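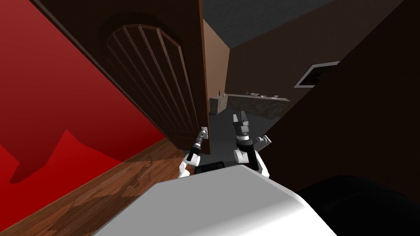
**Gripper choice for lever handles in sim: slim vs. wide parallel (bimanual mobile base)**

**torque_ledger** – 29th August

I am comparing two end effector setups for door and drawer tasks on a two-arm base, all in simulation for now. The apartment scene is the one we call Plilumdale. Both grippers are two-finger parallel. Controller is joint impedance at the arm, position plus force limit at the fingers.

Results over 800 episodes per setup, same seeds:

- Setup A, narrow fingers: fewer missed first contacts on levers, more slip once the door starts to swing.
- Setup B, wide fingers: the reverse. It holds well but clips the handle plate on approach.

One episode of Setup B crashed the physics step and was dropped, so that column has 799. I would like opinions before I commit to one. The hardware budget covers one pair.

**kp_over_kd**

What is your finger friction set to? Slip during swing is nearly always a contact parameter in my experience. The finger shape comes second. If you left the default from the Kileck asset pack, both of your columns are suspect.

**torque_ledger**

Default, yes. Both setups use the same value, so the comparison should still hold.

**kp_over_kd**

It does not hold. A narrow pad has less area, and your engine may be resolving it to one or two contact points with no torsional friction. The wide pad gets a full patch. You are comparing contact models.

**backlash_9**

Partly agree. Torsional friction matters for a lever because the handle rotates in the grasp. For a straight drawer pull it matters a lot less. Split your results by task before you throw anything out.

**torque_ledger**

Split by task. Three cases, with what I see on the gripper side:

1. Lever door. Slip shows up in the second half of the swing, almost all with the narrow fingers. I have a Ghasemi controller build with a compliant wrist mode that I have not tried on this yet.

2. Knob on a bar. The fingers come in open, one to each side of the knob, and close on it. Pre-grasp alignment matters more than force here. The collision mesh is low-poly, and the flats on the knob catch the pads at some roll angles.

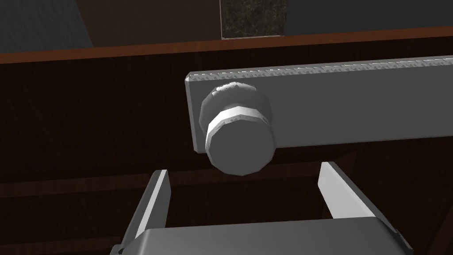

3. Double door. Left gripper goes to the left handle, and the right arm is staged near the right one. Most failures are the arms getting in each other's way in the gap. Finger width has little to do with it.

**backlash_9**

Case 2 is a good argument for swapping the collision mesh. With flats like that, a few degrees of wrist roll decides whether you get face contact or edge contact. Use a cylinder primitive for collision and keep the visual mesh as is.

**kp_over_kd**

Disagree. A real knob can have flats too. If the policy only works on a perfect cylinder you will find out on hardware. Randomize the roll and leave the mesh alone.

**backlash_9**

Randomizing roll against a bad mesh trains it on mesh artifacts. You could model flats properly with a finer mesh if you want them.

**stepper_lot**

Where is the camera for the knob case? We ran something similar at Trismont with one wrist camera and one head camera. The wrist view was the only useful one in the last stretch of the approach. With the head camera alone, the forearm blocked the handle in too many episodes. We lost most of March to this before anyone plotted failures against occlusion.

**torque_ledger**

Wrist and head, both fed to the policy. I have not run an ablation. For the double door I suspect the head view carries most of the load, as it has both handles and both grippers in it.

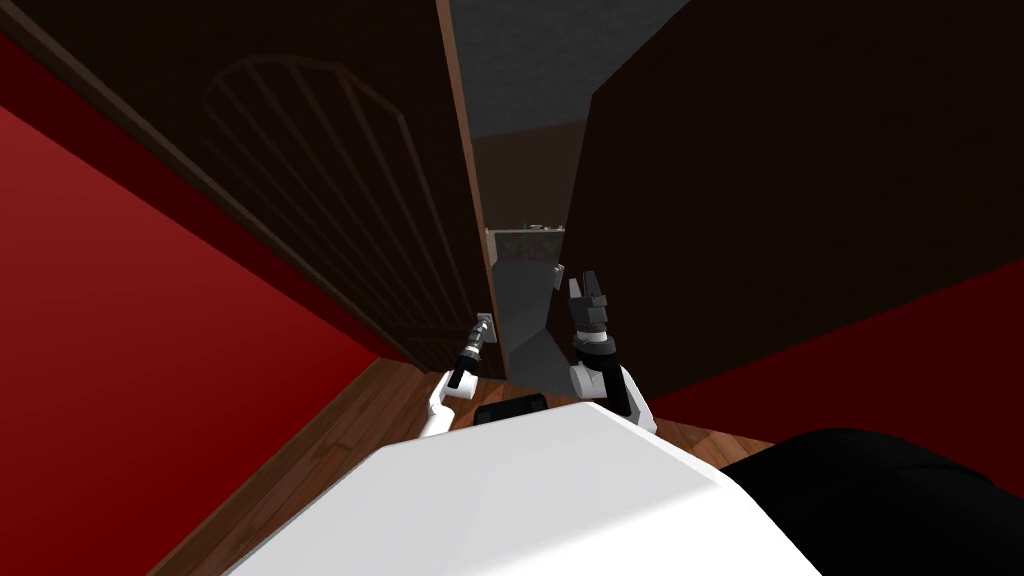
### Update: friction and wrist mode

**torque_ledger**

Reran with torsional friction enabled and the solver at 2,000 Hz. Lever and double door only, 300 episodes each:

- Lever, narrow: slip is down a lot. The gap to the wide fingers is now small enough that I would not buy on it.
- Lever, wide: no real change. Still clips the plate.
- Double door: no change for either, as expected.
- Compliant wrist on lever: helps the narrow fingers late in the swing, does nothing on approach.

kp_over_kd was right about the contact model. I am leaning narrow, with the compliant wrist on.

**kp_over_kd**

Check finger deflection before you order. Sim fingers are rigid. Long thin ones bend under side load, and a swinging door is all side load.

**backlash_9**

Stiffer fingertips are cheap to machine. I would still go narrow. Did you change the knob mesh?

**torque_ledger**

Not yet. Running it both ways tonight, original mesh and cylinder, with roll randomized in each. Will post the split by roll angle.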